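펌프형 세제 통을 깨끗하게 쓰는 방법 (싱크대 옆 정리 포함)

글쓴이: Rosora 살림 노트
8월 14일에 고쳐 썼습니다.

한국에 와서 혼자 살림을 시작했을 때 저는 펌프 통을 한 번도 씻지 않았습니다. 세제가 들어 있는 통이니까 당연히 깨끗하다고 생각했습니다. 그런데 통 바닥을 만져 보니 미끈미끈했고, 선반에는 둥근 자국이 남아 있었습니다. 그 후로 제가 하는 방법을 순서대로 적어 봅니다. 한국어가 조금 어색해도 이해해 주세요.

준비물
- 마른 행주 두 장
- 체와 작은 볼
- 납작한 쟁반 하나
- 미지근한 물 500ml
- 안 쓰는 칫솔

1. 먼저 자리를 비웁니다
싱크대 옆에 있는 물건을 모두 식탁으로 옮깁니다. 체 안에 작은 볼을 넣어 두면 자리를 적게 차지합니다. 쟁반은 그 옆에 평평하게 놓습니다. 통을 옮길 때는 펌프 머리를 잡지 말고 몸통 위쪽을 잡으세요. 머리를 잡고 들면 뚜껑이 조금씩 풀릴 수 있습니다.

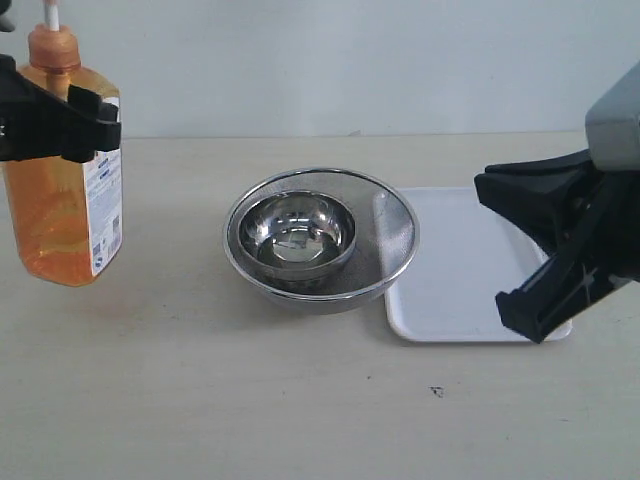
옮긴 다음에는 통이 있던 자리를 젖은 행주로 닦고, 마른 행주로 한 번 더 닦습니다. 자국이 오래되었으면 물을 조금 뿌리고 4분 기다립니다. 저는 처음에 세게 문질렀다가 선반에 흠집을 냈습니다.

2. 통의 겉을 닦습니다
쟁반을 받치고 하면 식탁에 세제가 묻지 않습니다. 라벨이 있는 쪽은 물에 오래 닿으면 종이가 일어나니까 행주를 꼭 짜서 위에서 아래로만 닦습니다. 사용 방법이 적힌 부분은 나중에 필요할 수 있으니 떼지 않는 것이 좋습니다. 통을 눕히기 전에는 뚜껑이 꼭 잠겨 있는지 확인해야 합니다.
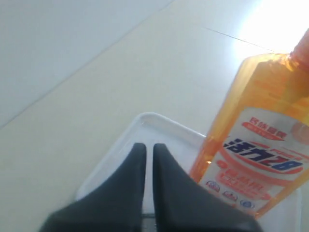 쟁반에 흘린 세제는 바로 물로 헹구세요. 마르면 얇은 막처럼 붙어서 다시 닦기가 귀찮습니다. 쟁반이 없으면 넓은 접시를 써도 됩니다. 저는 Brornholm이라는 동네 가게에서 산 접시를 한동안 썼는데, 테두리가 낮아서 물이 자꾸 넘쳤습니다.

3. 뚜껑과 펌프를 닦습니다
제일 때가 잘 끼는 곳은 뚜껑의 홈과, 뚜껑이 통의 목과 만나는 부분입니다. 칫솔에 미지근한 물을 묻혀서 홈을 따라 돌리면서 닦습니다. 펌프 대는 행주로 감싸고 위로 천천히 닦아 올립니다. 펌프가 뻑뻑하면 뚜껑을 열고 펌프를 꺼내서 물이 담긴 볼에서 여러 번 눌러 줍니다. 그다음에는 물기를 완전히 말려야 합니다. 물이 통 안에 들어가면 세제가 묽어집니다.

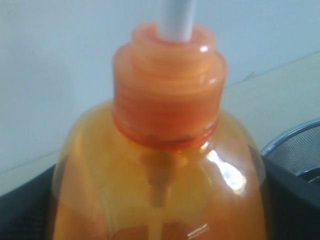 주황색 뚜껑과 흰색 펌프 대. 뚜껑 아래로 안쪽의 관이 비쳐 보입니다.

4. 다시 놓습니다
펌프 입구는 싱크볼 쪽으로 향하게 놓습니다. 방울이 떨어져도 선반이 더러워지지 않습니다. 체와 볼은 물기를 닦아서 따로 말리고, 다 마르면 다시 겹쳐 놓습니다.

리필을 할 때
남은 세제를 다 쓴 다음에 새 세제를 넣으세요. 다른 종류의 세제를 섞으면 안 됩니다. 리필은 목까지 가득 채우지 말고 펌프가 들어갈 공간을 조금 남겨 주세요. 저는 가득 채웠다가 펌프를 넣는 순간 세제가 넘쳐서 행주를 두 장 더 썼습니다.

다음 글에서는 체의 그물에 낀 밥풀을 빼는 방법을 쓰겠습니다.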